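To: tindevora-users
Subject: Re: Drawer task: left arm keeps pulling after the stop

Replying on the list as two other sites have asked me the same thing off it.

> We are on the October build of Tindevora with the two-arm drawer
> and block task. In 3 runs out of 20 the left arm goes on pulling
> after the drawer should have stopped. The arm then faults on joint
> torque and the right arm drops out a moment later, still holding
> the block. No error in the planner log before that. Is this the
> cabinet model or the controller? We were going to move to the real
> bench and would like to know first.

Please don't move to the real bench yet. We had the same fault at Drarnus, and on hardware it could bend the handle or worse.

It took us a while to find because there are two faults and the second hides the first. The first is in the cabinet file. The drawer joint has an upper limit, but the value in the file is longer than the drawer box itself, so the planner believes there is more travel left than there is. The collision shapes at the back of the drawer then meet the inside of the front opening and the drawer jams. The left gripper is still closed on the handle and the arm carries on towards a target it can't reach.

The second is in the stop handling. When the left arm trips its torque limit, the message goes out on the shared channel, and the right arm reads it as its own. It goes into a hold with no reference and drops off the bus. In our logs that took 74 ms from the first trip. If you only look at the end of the log you will think the right arm started it, and we lost most of an afternoon on that.

I re-ran it in the simulator this morning with the old cabinet file to get a clean log.
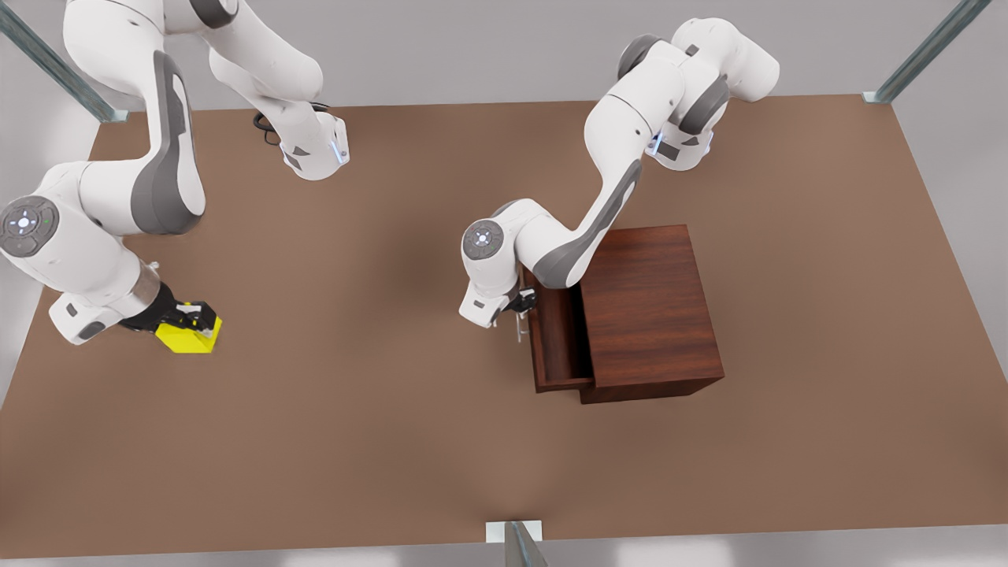
Old cabinet file, drawer partly open, left gripper at the handle and right gripper on the yellow block.

From this point in the task the numbers to watch are the left wrist force and the drawer joint position. If the force climbs while the position stays flat, you have the first fault. On a good run the force falls away once the drawer gets to its limit, and the gripper opens before anything else is commanded.

What we changed:

- Set the drawer joint limit from the inside depth of the cabinet. Don't trust the figure in the file that came with Kotian, it looks to have been copied over from a deeper cabinet.

- Put a force check on the pull step. If the wrist goes over the threshold, open the left gripper first, then stop. Stopping with the gripper shut leaves the load on the arm.

- Gave each arm its own fault channel. A trip on one still stops both, but each now gets a proper hold with its last good position.

The third one needs a restart of the bridge as well as the controller. We forgot the bridge the first time and thought the fix had failed.

With all of that in we have done 20 runs in simulation without a trip. That isn't enough for me to call it closed. We haven't tried it with the block gripped off centre, and we haven't tried it on hardware at all. When we do it will be at reduced speed with someone on the stop button.

One thing I can't explain. In 2 of our earlier failures the force rose well before the drawer was near either limit, the right one or the wrong one. It may be friction on the drawer sides, or the pull direction being slightly off the line of the runners. If your failing runs show that, could you post the left wrist force and the drawer position for them? The full log is too big for the list, so put it on Jillness and send the link.

Patch for the fault channels is in the Drarnus branch. The cabinet file isn't in there yet, I want to measure the real one again before I commit a number.

> Also, is it safe to just raise the torque limit for now?

No. Leave it where it is.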